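Chapter 4
Paper, Ink and the Printed Invitation

Before you start this chapter you should be comfortable with the basic terms from Chapter 3: trim size, bleed, margin and resolution. If you cannot yet set up a two-sided page with a bleed on all four edges, go back and finish the exercises there.

Key terms in this chapter: basis weight, caliper, grain, score, cockle, letterpress, offset, digital press, overage, proof.

4.1 What the customer is buying

A person who orders wedding invitations is usually ordering printed matter for the first time. They have seen samples on a screen and may have held a few cards that came in the mail from friends. They will talk about color and lettering. They will seldom talk about paper, and paper is where most of the cost and most of the trouble come from.

Consider an order handled by Ásdís Thorlacius, who ran a small stationery shop in Usstead. Her customer, Kamala Thomas, wanted 300 invitations with matching reply cards and envelopes. The couple had chosen a heavy cotton stock and a dark green ink. The design was approved in March. The shop sent the file to a printer, the cards came back, and the customer was pleased with them. Then she took one to the post office, where the clerk told her it was too thick and stiff for the letter rate. Every envelope needed extra postage, and she had already put stamps on 61 of them.

There was nothing wrong with the design or the printing. The shop had quoted the job without making up a full sample and weighing it. We will return to this order several times, and in section 4.6 you will rework the quote yourself.

4.2 Weight and thickness

Paper in the United States is sold by basis weight, given in pounds. The number is the weight of 500 sheets cut to the basic size for that type of paper. Cover stock and text stock have different basic sizes, so an 80 lb. cover sheet is much heavier than an 80 lb. text sheet. Beginners mix these up constantly. When you write an order, always write the word "cover" or "text" after the number.

Thickness is a separate measurement, called caliper. It is given in thousandths of an inch, or points. Two papers of the same weight can have different calipers. A soft cotton paper is bulky and takes a deep letterpress impression. A smooth coated paper of the same weight has been pressed flat and will feel thinner in the hand.

Ask for both numbers. Suppliers list them in their swatch books, and Fakico prints them on the back of each swatch, with the grain direction marked by an arrow.

4.3 Grain and folding

Most of the fibers in a machine-made sheet lie in one direction. This is the grain. Paper folds cleanly along the grain and tends to crack across it, and the crack shows most when there is dark ink over the fold. A folded invitation should be laid out so that the fold runs with the grain. If the sheet size makes that impossible, score the fold first and keep solid ink away from it.

You can find the grain without any tools. Bend the sheet gently one way and then the other. It gives more easily when the bend is parallel to the grain. You can also dampen one side of a small piece. It will curl into a tube, and the tube runs in the direction of the grain. Cockle, the wavy surface you see on paper that has taken up moisture unevenly, is covered in Chapter 5.

4.4 Quantity and overage

Customers count guests. Printers count sheets. A list of 400 guests does not call for 400 invitations, as most households receive one each. Ask for the number of addresses, then add an allowance for mistakes in addressing and for late additions to the list.

The printer adds an allowance too, for sheets used in setting up the press. Tanveer Sandhu, whose notes on estimating are reprinted at the end of this unit, keeps the two allowances on separate lines of the quote. If they are lumped together, somebody later will take one of them off to save money.

Reprinting a short run costs nearly as much as the first run. Most of the price of a letterpress job is in the plates and setup, and the 2 colors on a typical card each need their own plate and their own pass through the press. Before moving on to proofs, work through the Umo price sheet in Table 4.1 and find the cost of one more card at each quantity.

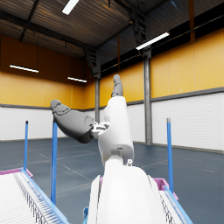
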